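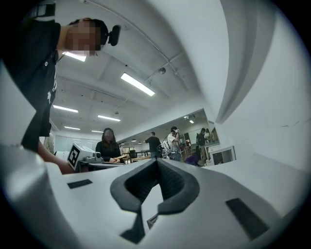 The rule that people at Kutthorpe argue over most is the shortest one in the binder, and it says that before a recording session starts, somebody must say out loud what counts as finished. I had gone up on the train expecting to write about machines, and I came home with a notebook full of sentences like that one. The training hall is a big plain white room with strip lights overhead, and on the day I was there it had people at work all over it, one leaning right over a white hand-held gripper with its black rubber V pointing up at the ceiling, a woman behind a table with a flat piece of tan card in both hands, and beside her a white box with one of those square black-and-white markers on its side. It is a surprisingly sociable way to teach a robot anything. You hold the gripper in your own hand, do the job yourself, and the recording of how you did it becomes the lesson.

Hazem Kettani wrote most of the binder, though he would rather you called it the house rules, and he is a gentle, roundabout sort of talker who likes to begin an answer with a story about somewhere else. Before Kutthorpe he spent years at Plotesach, a packing firm with a very thick safety manual that lived in a locked cupboard. "It was a beautiful manual," he told me over tea. "You had to sign for the key." So the Kutthorpe version is kept on the tables, gets jam on it, and is rewritten whenever enough people have scribbled in the margins.

There is a lot in it about hands, as you might expect. Nobody reaches into another person's working space without speaking first. Lanyards and straps are to be tucked in before you lean over anything that moves (a rule, Kettani admits, that he has to be reminded of himself). Rubber finger pads are looked over at the start of each shift and changed at the first split, and a pad that has been changed goes in the log, so that whoever sorts through the recordings later knows the grip may feel a little different from there on.

Then there are the markers, which have a page and a half to themselves. They must be flat and clean and facing the way the plan says, and if one gets knocked you stop and start the take again, even if you were very nearly done and it was going wonderfully. I thought this rather hard. Kettani told me about a batch of 600 takes from early on, folding and stacking mostly, where a marker had been turned and politely left alone, and they lost 200 of them before anyone worked out why the numbers looked so odd. He still seems a bit sad about it!

The part I keep coming back to, though, is the section on people who happen to be in the room. Anyone who may be recorded is told beforehand, in ordinary words, what is kept and for how long, and faces are blurred before the material goes any further. You may change your mind afterwards, too, and the form for doing so is a single side of paper with a large box to tick. Babalola, the partner firm that checks the recordings, wanted it to run to 3 pages. There was quite a long correspondence.

Not everyone is persuaded by all this. Rorken, down the road, does much the same work with far fewer rules, and a couple of the Kutthorpe people told me, cheerfully enough, that they envy the speed of it. Take 1016, which I was allowed to sit in on, was restarted four times over a tray that wasn't quite square to the table, and by the last of them I was longing for somebody to let it go. The young man doing the work just breathed out, put the tray back on its tape marks and said aloud, for the fifth time, what counted as finished.

Kettani is rewriting the breaks section at the moment. He wants it to say that tired hands make poor teachers, and his colleagues want it to say how many minutes. They are meeting again on Friday.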